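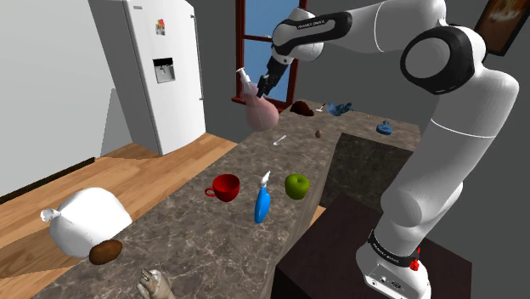

How to Host a Reality TV Reunion Watch Party

A reunion episode is the best one of the season for watching with other people. All the cast sits on two sofas, the old fights come back, and everybody in your living room has an opinion. I have hosted these evenings for four seasons of Radine, the show about the families who run a beach hotel, and I made most of the mistakes already. In this guide I explain how I do it now.

Step 1. Choose the guests

Six to eight people is a good size. With more than this, two conversations start at the same time and you cannot hear the host. Try to invite people from different camps. My friend Joelle Qaisi defends every villain of every season, and without her the evening would be very quiet.

Ask each guest how far they have watched. If someone is three episodes behind, send them a message one week before, so they have time. I do not recommend to explain the season during the show.

Step 2. Prepare a short recap

I write one page and send it in the group chat in the morning. It contains:

Who left the show and in which episode
Which friendships ended
The trip everyone will argue about
Any news since the finale (weddings, breakups, new podcasts)

Keep it under 200 words. My first recap was much longer and only Samer Kassab read it to the end.

Step 3. Make the prediction cards

This is the part my guests like most. Print one card for each person with ten questions, and leave a space for the answer. Good questions are simple and can be checked:

Who cries first?
Who walks off the stage?
Who brings printed text messages?
How many times does the host say "let's move on"?
Who apologizes, and who refuses?

Collect the cards before the opening music. Last season Tala Daher changed three answers during the first commercial and we argued over it until dessert. Give one point for a correct answer and two points for the question about who walks off, because it is the hardest to guess.

Step 4. Decide the phone rule

If you watch live, the internet is watching with you, and some people see the clips before your television shows them. Streaming can be almost a minute late compared to cable. We put all phones in a bowl and take them back in the breaks. Then we read the best comments aloud. The fan forum for Radine had 1,631 new posts on the night of the last reunion, so there is always plenty to read.

If you watch the next day, ask everyone to stay off social media until the evening. This works for maybe half of the guests.

Step 5. Food that is not loud

Avoid chips in noisy bags and anything that needs a knife. I serve small sandwiches, olives, soft cookies and cut fruit. Put it all on the table before you start, or you will be in the kitchen when somebody throws a microphone. It happened to me in season two.

Step 6. Start on time

I invite people for 7:15 when the show begins at 8:00. The first half hour is for talking about work and children. At 7:50 I give out the cards, and at 8:00 we are sitting.

If you have a recording, use the pause button, but agree on a limit. We allow three pauses for each part of the reunion. Before we had this rule, one episode of 71 minutes took us until midnight.

Step 7. After the show

Read the scores and give a small prize. Mine is a gold plastic cup from the dollar store – the winner keeps it until the next part. Then let people talk. Some will want to go home directly, and some will want to watch the walk-off scene again, so keep the recording ready at that place.

When the reunion has two or three parts, save the cards and add the points together. Write the date of the next part on the back.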